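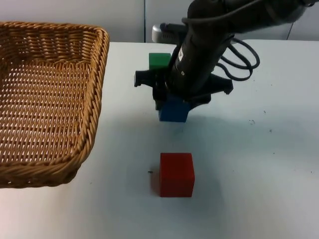
Girish Pathak wrote in to say that his bread basket had started to smell of the cupboard it lives in, and that wiping it with a damp cloth only made matters worse.

The cloth wets the surface and leaves the dust where it is, down in the weave. Start dry. Take the basket outside, turn it over and tap the base with the flat of your hand. Then go over it with a soft brush, a clean paintbrush or an old toothbrush for the corners, working along the strands and under the rim. A vacuum cleaner on low with the brush head does the same job.

Washing wicker

Put a small squirt of washing-up liquid in a bowl of lukewarm water. Dip the brush, shake it well and scrub a side at a time. Rinse with a second brush dipped in plain water. Don't leave the basket to soak, and keep it out of the dishwasher.

Blot with a towel and stand it on its side in moving air, away from radiators and direct sun. Mine takes 20 hours in February with the back window open. Check underneath before putting it away, as the base is always the last part to dry.

Smells

Sprinkle bicarbonate of soda over the inside, leave it for 30 minutes and brush it out. For mould spots use one part white vinegar to four parts water on a cloth, then dry as before. If the spots come back, use the basket for pegs or shoe polish and buy another for the bread.

Squeaks and loose ends

Old wicker creaks when it is too dry. A light misting with water once or twice a winter is enough. Loose ends can be tucked back in while damp and held with a clothes peg overnight. A dab of wood glue helps if the end is short. Snapped strands are best trimmed with nail scissors so they don't catch on sleeves.

Line it with a cotton napkin and wash the napkin weekly. Crumbs are what bring the mice in.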